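Flurnanent Handheld Gripper Kit
Set-up Guide, Section 6: Planning and Budgeting for a Station
Revised Wednesday, October 16, 2019

Read this section before you place an order. It covers what to buy for one two-handed station and what can wait. Prices are in US dollars and do not include shipping.

6.1 Before you start

You will need the floor plan of the room, the list of tasks you intend to record, and the name of the person who approves purchases over $3000. Orders above that amount take longer at most sites, and a quote from Turomer is good for 40 days.

6.2 Working out the order

1. Write down the objects your operators will handle. Soft items such as straps, ties and cloth call for padded fingers. Mark these on the list.

2. Decide whether each task needs one hand or two. Hanging and threading tasks nearly always need two. Order grippers in pairs for these.

3. Measure the table. The kit does not include one. A plain table you already own is fine if it does not rock.

4. Add a work surface. A white foam board laid over the table is the cheapest choice and can be replaced when it gets marked. Buy spares with the first order.

5. Choose the frame. The Firndale frame comes as a flat pack and weighs 77 pounds. Plan for two people to unload it.

6. Price the props separately. Display stands, hooks and racks come from a store supply catalog and should not go on the equipment line.

7. Count the power outlets within reach of the table. If you are short, put an electrician's visit in the budget now.

Note: Finger pads are a wear item. The fabric frays at the edges with use. Keep a line in the yearly budget for replacements — do not charge them to repairs.

Note: Stools are left out of most first budgets. Operators doing long sessions will ask for them.

Strap and stand work, with black hand-held grippers: 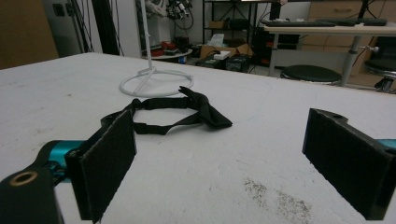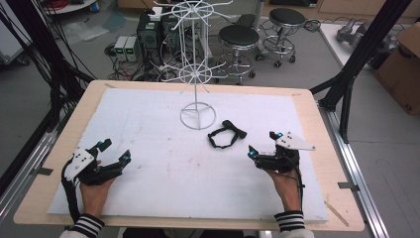

6.3 Room and storage

Allow walking space on all sides of the frame. Cables should run to one side only, and a cable cover costs less than a damaged connector. Shelving for props can be bought later, but set aside the wall for it.

Caution: Do not order a second station until the first has been in use for a full month. Sites that order both together often end up with the wrong finger pads on one of them.

6.4 Placing the order

Send the finished list to Turomer with the Hoàng adapter codes from Section 4, one code per gripper. Orders received after the first week of December ship in the new year and are billed at the new year's prices. If your funds must be spent before then, ask for an early invoice when you request the quote.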